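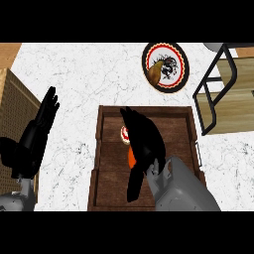

Ticket 758: right hand stalls over the tray (Carretero sim)

Opened by Vitória Cunha, Monday, October 10, 2022

Hi Irina! So the right hand is at it again. It gets over the wooden tray, fans its fingers out above the orange carrot-shaped thing, and then the run just sits there until it times out at 3,000 steps. No error, no contact warning, nothing in the log (I looked twice). The left arm still answers commands fine.

Tried so far:
- restarted the sim, same stall
- new seed, same stall
- rolled back to the March build, and it grasped on the first go!

My hunch is the new finger limits. The thumb target is 35 degrees and I think it's getting clamped without telling us.

Reply from Irina Cozma

Yep, clamped. Fix is on the Belari branch, can you rerun seed 35 and post the log?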